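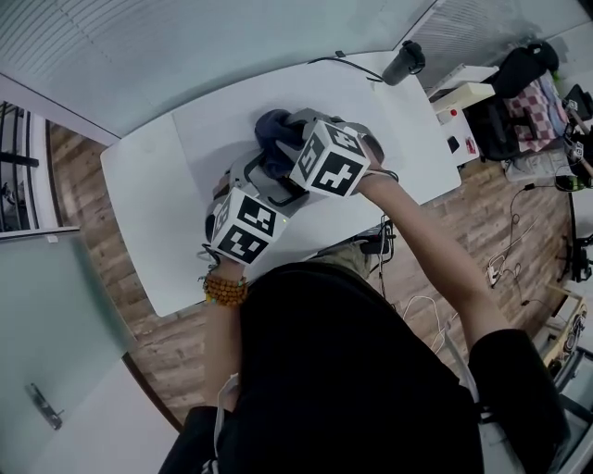 What can a visitor learn at an open day about folding cloth? More than I expected, and most of it concerns the table, the light and the moment before the first fold.

I went to Stungate on a Tuesday in June for the open day of Drarier, a small firm that receives used work clothes and household cloths, sorts them, repairs what can be repaired and folds everything for resale. The bus number 87 stops near the station, and from there it is a walk of 400 metres, uphill. The doors opened at nine. I arrived early and waited by the bicycle stands with two ladies from a sewing club, who had brought their own sandwiches.

Our group was led by Beverley Prendergast. She has managed the sorting side for many years and she speaks quickly, so I have lost a few things in my notes. I ask her pardon if I have put something wrongly.

## The room upstairs

We left the coats below and went up to the folding room. I had imagined a grey cellar with steam. The room has a wooden plank floor in a warm brown, with the grain well visible and some lighter streaks, and the work is done at a plain white table. The top is in two panels with a thin seam between them.

Beverley told us that she likes a white top for dark cloth. Navy is the most difficult colour for her people. On a dark surface the edge of the piece disappears, and one folds the hem to the wrong place without noticing. On white the outline is clear even when the cloth is still lying in a heap.

They teach the fold in an order which I copied down:

1. Take the bunched cloth with one hand and search for a corner with the other.
2. Let the weight of the cloth open it. Do not shake it.
3. Lay it down, and smooth from the middle to the sides.
4. Fold away from yourself, then towards yourself.

The second point caused some discussion. One of the sewing ladies said that she has shaken her tea towels for her whole life. Beverley answered that at home this is perfectly fine, but in a shared room the lint goes to the neighbour.

## The light

Somebody asked about the white blinds on the glass partition. I was glad of this question, as I had wondered also. The slats are thin and go across the whole panel, and one adjusts them with a cord. Kiri Hollis, who checks the finished pieces, explained that she changes them during the day. In the afternoon the light becomes strong, and then small stains are harder to see on pale cotton, although one would think the opposite.

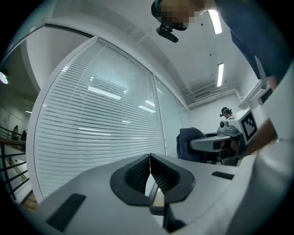 She also keeps a stained napkin for comparison. When she can no longer find the mark on it, she knows that the light is wrong and she goes to the cord. I found this very practical, and I have since tried it at my own kitchen window with an old pillowcase.

After this we were allowed to fold. I was given a dark apron with long strings, and I must admit that my result was poor – the strings should go inside before the second fold, and I remembered them at the end. Kiri opened it again without a word and showed me slowly.

## Some practical remarks

The entrance is free, but tea and a piece of cake cost £4. The cake was lemon and rather dry. There is a shop on the ground floor, named Ambrose, where the folded goods are sold by weight. I bought kitchen cloths and a shirt which is a little too large in the shoulders.

The stairs are steep, and I saw no lift. Visitors who cannot manage them should telephone before and ask what is possible. For the printed folding sheet one must ask at the desk; they call it the Wemia sheet, after the street where the firm had its first room, and the copies were finished before noon. Beverley has promised to send me one by post.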